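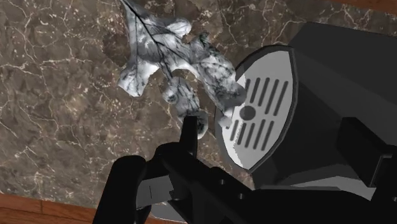

Dorothy Sugden says the library hours figure is wrong, or at least it isn't the one she was given at the counter, and could we please stop repeating it until someone has seen the schedule. Fair. Taking it off the page tonight. Her version: branch closes at 5, not 6, from June, and the late evening goes altogether. Mine came from the summary sheet, which I now don't trust for anything.

Notebook, June, started 7:40 am, picked up again after lunch

Where we are on the Solheim branch story. Writing it down so Lamai can pick up if I'm out.

Records request came back. 14 pages, half of them cover letters. The useful part is the table on the second to last page. Door count for the year, then staffed hours for the year = 1,092. That works out to 21 a week if they opened all 52 weeks, which they didn't (closed over the holidays, plus the boiler). So either the weekly hours were higher than posted or the 1,092 is planned hours and not real ones. Need to ask. Don't print it as hours open till we know.

Town's line is still that evening use is "negligible". Their word, in the memo. But the same table has 284 evening visits for the quarter. Is that negligible? Compared to what? They give no daytime number for the same quarter, only for the year. Asked for it. No answer by 2 pm.

Petition. Cyril Greenwood has the paper copies and is well over the 1,000 needed to get it on the agenda, he says. Haven't seen the sheets. He will bring them by. The clerk only accepts signatures with a street address so some will get thrown out - ask how many before writing "passed the threshold". Say "says he has" for now.

Called the clerk's office twice. First time, voice mail. Second time got somebody helpful who confirmed:
- the item can be heard without a petition if two members ask for it
- no members have asked
- the hours change does not need a vote, it's an "operational matter"
That last one is the story, I think. Lead with it? The cut went through with no vote and the savings figure hasn't been published anywhere. Shirley Tunstall (branch friends group) told me she asked for the savings figure in March and was told it would be in the budget book. Went through the budget book. Not there. Checked teh appendix too.

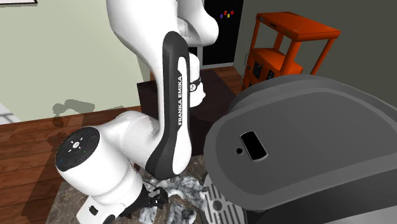

Then the shuttle thing, which may or may not belong in the same piece. Berko runs the van that takes people from the senior apartments to the branch, evenings only. If the evening goes the van goes with it, and 185 people are signed up for that van. Signed up, not riding. Berko's office would not give ridership over the phone, wants it in writing. Sent 3:15. Copied Lamai.

Ambros Strebel rang back about the contract. He thinks the Berko agreement runs to the end of the year whatever happens to the library, so the town might be paying for a van with nowhere to go. He was reading from an old copy and couldnt find the signature page. Good if true. Do not use until we have the signed one. Request going in tomorrow, keep it narrow this time, last one got bounced as too broad.

Corrections and housekeeping
Online version: hours line removed, note added at the bottom with the time. Print not affected, hadn't run.
Two places still say "Alar Street branch". It's Solheim branch, ON Alar Street. Fix both. Third time this month.
Drarkico (the book vendor) - spelled three ways in our own archive. One c, then k. Checked against their invoice.
Dorothy wants to be quoted as a resident and not as a former trustee. Told her we'd have to say both. She's thinking about it.

To do
Ask town: planned or actual on the 1,092?
Daytime visits, same quarter
Savings figure, again, by email so theres a trail
Cyril, see the sheets, copy the first page with addresses covered
Go stand at the branch one evening before it ends. Should have done this first.

Lamai asks whether the other two branches got the same memo. Don't know. Calling both at 9.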